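Marzo, de noche

Hoy tocaba cerrar el borderador de normas para el robot que hace camas, el que Nerkard quiere presentar a Olmedo. Borghild Nordin trajo la versión impresa, llena de tachones. Empezamos por el apartado de distancias, el que más discusión había dado.

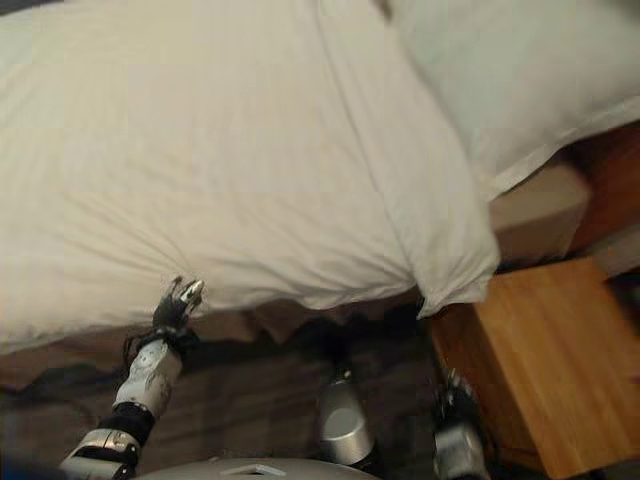 Yo defendía que la velocidad se limite desde que la mano entra en la zona de la ropa, antes del contacto. Borghild prefería limitarla sólo al cerrar los dedos. Quedó mi redacción, con un tope de 200 milímetros por segundo. Ella pidió que constara su desacuerdo y lo anoté en el margen.

Después vino lo de los dos brazos. La norma vieja, la de Skuneck, permite mover uno mientras el otro sujeta, pero no dice qué pasa si el que sujeta pierde la tela. Escribimos que paren los dos y que haga falta una orden de una persona para seguir.

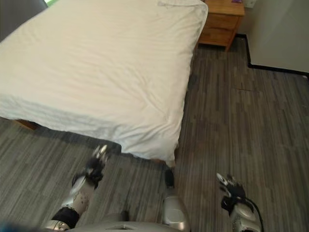 Comimos tarde. Por la tarde repasé el registro de paradas y había 2 sin firmar. Una era mía. La firmé y puse la hora verdadera, aunque quede feo. También hay que decidir cuánto se guardan los registros; propuse 500 días y Stovano tiene que confirmarlo.

Lo acordado, para pasarlo a limpio mañana:

1. El suelo junto a la cama, despejado antes de dar corriente a los brazos.

2. Manos abiertas y sin carga en la posición de espera.

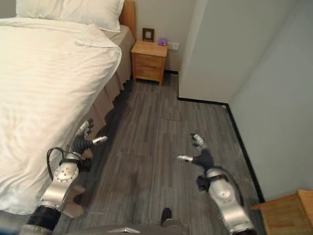
3. Los objetos de la mesilla no se tocan ni se apartan, salvo que la tarea lo pida por escrito.

4. Quien supervisa no hace otra cosa a la vez. Tampoco contestar el teléfono.

El punto 4 me lo van a protestar.

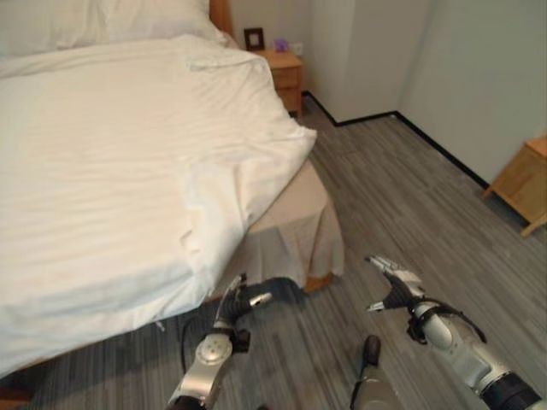

Falta definir cuándo se da por terminada una cama. Borghild quiere medir las arrugas y a mí me parece mucho trabajo para poco. Le dije que lo pensaría. Tengo que pedirle además la copia de la norma de Skuneck, que la mía está sin el anexo, y llamar a Olmedo antes de las diez.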